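Speaker Notes: Table Coverings and Small Items in Shared Activity Rooms
Catterall site briefing, April session
Allow 35 minutes, with questions held to the end.

Opening

Welcome the group and confirm that everyone has the handout. State the purpose of the session: to agree on one way of setting, covering and clearing the activity tables at the Catterall and Fanby sites. The two sites have followed separate habits until now, and staff who work at both have asked for a single standard.

Mention that the Cemgate storeroom list now holds 3,000 items. A good share of these are small enough to be left on a table at the end of the day. Pause here if anyone asks how the list is kept, and refer them to page 7 of the handout.

Part one: the cloth

Every table in a shared room is covered before use. The cloth should lie flat and be placed squarely. Printed cloths are permitted and are generally preferred in rooms used by families, as they make the room less like an office. It is acceptable for the tabletop to show at the sides. A cloth that hangs low enough to be pulled by a small child is not acceptable.

Cloths are changed when marked. Staff should not turn a marked cloth over and use the other side.

Part two: what stays on the table

Toys remain out during open hours. Cups, tape, scissors and stationery do not. Explain that these items are often set down for a moment and then forgotten, and that the top of a toy is a common resting place for a cup. Ask staff to look at the tops of toys as well as the table itself.

Press-button toys need particular attention. Any liquid spilled on the buttons should be reported the same day. The toy is taken out of use until it has been checked, even if it still appears to work.

Rolls of tape go back to the Skasten drawer unit, second drawer, laid flat. Both sites have the same unit and the same labels.

[Speaker: show the closing slide early if the group wishes to discuss cups.]

Part three: end of day

Clearing begins at 4:30 p.m. The order is as follows. Remove cups and other disposable items. Return stationery to its drawer. Wipe the toys and place them on the shelf. Shake and fold the cloth last.

The checklist has 9 lines and is signed by whoever clears the room. One signature per room is sufficient. Completed checklists are kept in the front office until the end of the month.

Questions

Expect a question on whether visitors may bring drinks into the rooms. The present rule allows covered cups only. The rule is under review, and speakers should not suggest an outcome.

Leave the closing slide on screen during discussion.

Closing slide
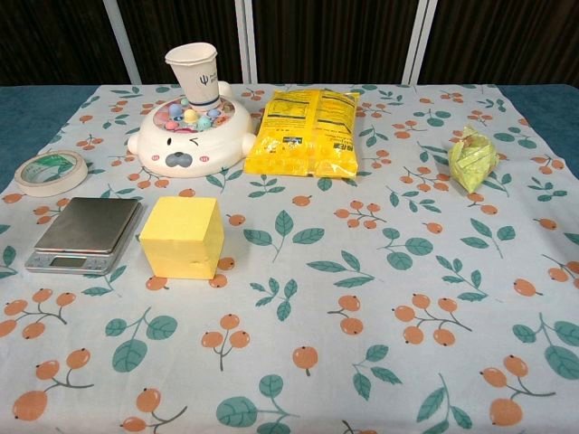 Activity table with printed cloth, white animal-faced toy, paper cup and roll of tape.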